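Unit 7: How a Bill Moves Through Two Chambers
Course notes, Ivars Org
State Government and Civil Rights Law

Reading before class: the Morkine packet, sections 2 and 3. The Dusuria reading is optional.

7.1 Introduction and referral

A bill is filed by a member in one chamber, given a number, and read by title. The presiding officer refers it to a committee. Referral is a procedural step, but the choice of committee can decide the outcome. A housing discrimination bill sent to a judiciary committee will be examined for its enforcement terms. The same bill sent to a commerce committee will be examined for its cost to landlords.

7.2 Committee action

The committee may report the bill favorably, report it with amendments, report it unfavorably, or hold it. In many states a held bill dies at the end of the session with no recorded vote. When you trace a bill for the written assignment, record the last action taken and its source. Do not write "defeated" unless a vote was held.
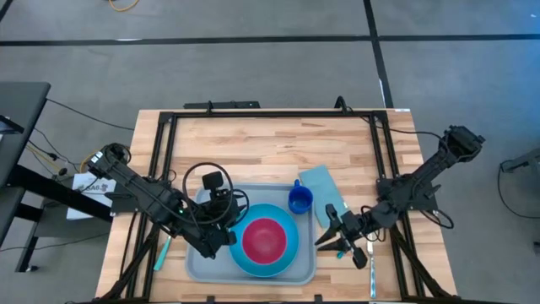

Fig. 7-1. Two arms at a light gray tray on a wooden tabletop.

7.3 Floor votes and thresholds

Two terms are often confused. A majority of those voting counts only yes and no votes. A majority of the full membership counts every seat, including absent members and vacancies if state rules say so.

Worked case: the lower chamber of the model state of Arkum has 77 seats. A majority of the full membership is 39. On the Vieira amendment the vote is 38 to 30. The amendment would pass under the first rule and fails under the second. Always state which rule applies before you report a result.

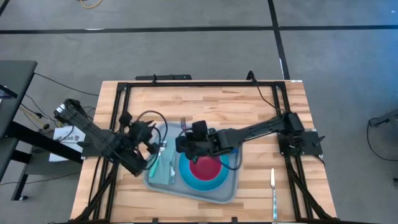

An abstention has no effect under the first rule and the same effect as a no vote under the second. Members know this, and a member who wants to avoid a recorded no vote may leave the floor before the roll is called.

7.4 The second chamber

A bill passed by one chamber starts over in the other, with its own referral, committee action, and floor votes. If the second chamber amends the text, the first must agree to the changes or ask for a conference. Both chambers must pass identical text before the bill goes to the governor.

Written assignment, due October 21, 2018: trace one civil rights bill from filing to final action. Maximum 3 pages, with citations to the official journal of each chamber.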